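Werkstattbuch, Februar
Kleinteile neu sortieren, Platz am weißen Brett 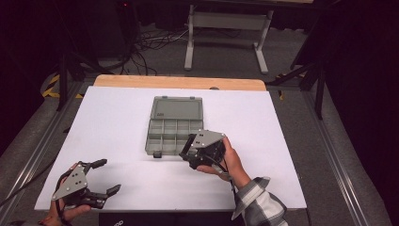
Angefangen mit den Sortierkästen, weil die Schrauben für Gondlow seit Wochen in Tüten herumliegen. Wyn hat aus dem Lager die grauen Klappkästen geholt, die wir noch von Zein hatten. Der Kunststoff ist durchscheinend, man kann den Inhalt also auch bei geschlossenem Deckel erkennen. Beschriftung kommt trotzdem drauf, M2 und M2,5 verwechselt sonst jeder.

Belegung, vorläufig:
Vordere Reihe: M2, nach Länge, links die kürzesten
Zweite Reihe: M2,5, genauso
Dahinter: M3, dazu Muttern und Scheiben
Rest: Federringe, Madenschrauben, was übrig bleibt

Die Trennwände sind dünn. Beim alten Kasten sind uns die Scheiben unter der Wand durch ins Nachbarfach gewandert. Falls das hier auch passiert, kommen die Scheiben in die Schraubdosen. Fächer nur bis gut zur Hälfte füllen, beim Schließen klemmt sonst der Deckel, und wer dann am Riegel zieht, hat alles auf dem Boden.

Bestand laut Liste von Lleucu: 614 Schrauben M3, 351 M2,5. Die M2 stehen nicht drauf, nach Gewicht müssten es etwa 3000 sein. Nachwiegen, sobald die kleine Waage von Tuststead zurück ist. Die Tüte mit der Aufschrift "gemischt" nicht einfach in ein Fach kippen, da sind Zollschrauben drin.

Das weiße Brett als Unterlage bleibt. Dunkle Schrauben findet man darauf sofort, auf der alten grünen Matte haben wir dauernd gesucht. Rutscht auf der Holzplatte allerdings ein wenig, wenn man sich aufstützt. Wyn will Filz drunterkleben, ich wäre für Gummi - Filz haben wir da, also wohl Filz.

Etiketten: der Drucker von Givow nimmt nur das schmale Band, 6 mm. Reicht für die Größe, für die Länge wird es eng. Länge deshalb mit Stift auf einen Zettel innen im Deckel.

Noch offen:
- Zollschrauben aussortieren, eigener Kasten
- Liste um M2 ergänzen (Lleucu)
- zweiten Kasten für die Stecker suchen, müsste im Regal hinter der Tür liegen
- alte Tüten erst wegwerfen, wenn die Bestellnummern abgeschrieben sind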